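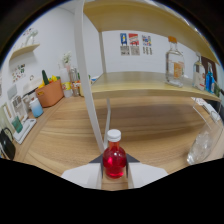

2022년 4월 21일

아침에 출근하자마자 메일 게이트웨이 격리함부터 열었다. 밤사이 쌓인 게 319건. 대부분은 늘 오는 택배 사칭이었고, 5건은 우리 회사 급여 안내 양식을 그대로 베낀 것이었다. 발신 도메인은 철자 하나만 달랐다. 차단 목록에 넣고 전사 공지 초안을 썼다.

오전 회의는 VPN 이야기로 다 갔다. Tariq Rizvi는 이중 인증을 이번 달 안에 전 직원에게 적용하자고 했다. 나는 찬성했지만 현장 쪽 계정이 걸린다고 말했다. 공용 계정을 쓰는 자리가 아직 9개 남아 있다. 계정을 사람별로 나누는 일부터 해야 하는데 그걸 누가 맡을지는 정하지 못하고 끝났다. 일단 내가 목록을 만들기로 했다.

점심은 구내식당에서 먹었다. 된장국이 짰다.

오후에는 Pliverik 콘솔에서 로그 수집 설정을 다시 봤다. 지난주에 방화벽 펌웨어를 올린 뒤로 거부 로그가 안 들어오고 있었다. 시간대 설정이 UTC로 돌아가 있어서 검색 범위에 안 잡힌 것이었다. 고치고 나니 밀린 기록이 한꺼번에 보였다. 외부에서 원격 데스크톱 포트를 두드린 흔적이 많았는데 전부 막혀 있었다. 내부에서 나가는 쪽은 내일 보기로 한다.
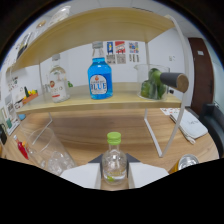
글·사진 Tahira Arain

네 시쯤 Mohmand 지점에서 전화가 왔다. 직원 한 명이 아까 그 급여 메일의 링크를 눌렀다고 했다. 암호를 넣었느냐고 물으니 넣은 것 같기도 하고 아닌 것 같기도 하다고 한다. 넣은 걸로 치고 처리했다. 세션을 끊고 암호를 초기화하고 메일함의 전달 규칙을 확인했다. 수상한 규칙은 없었다. 노트북은 네트워크에서 빼고 검사를 돌려 두었다. 바로 전화해 줘서 고맙다고 했다. 작년 10월에는 같은 일을 이틀 뒤에야 알았고, 그때는 거래처에까지 메일이 나갔다.

공지는 초안을 고쳐서 다섯 시 반에 보냈다. 제목을 짧게 하고 가짜 주소와 진짜 주소를 위아래로 붙여 놓았다. 답장이 꽤 왔는데 절반은 자기도 받았다는 내용이고 나머지는 급여일이 바뀌는 거냐는 질문이었다. 안 바뀐다고 답했다.

퇴근 전에 백업 복구 시험 결과를 받았다. Skirkska 서버의 파일 400개를 골라 복구했고 해시값이 다 맞았다. 걸린 시간은 기록지에 적었다. 다음 시험은 데이터베이스 차례인데 빈 디스크가 모자라서 구매 요청을 먼저 올려야 한다.

집에 와서 내 공유기 암호도 바꿨다. 텔레비전을 다시 연결하느라 저녁이 늦어졌다. 내일 할 일은 공용 계정 목록, 외부로 나가는 트래픽 확인, 지점 노트북 검사 결과 받기.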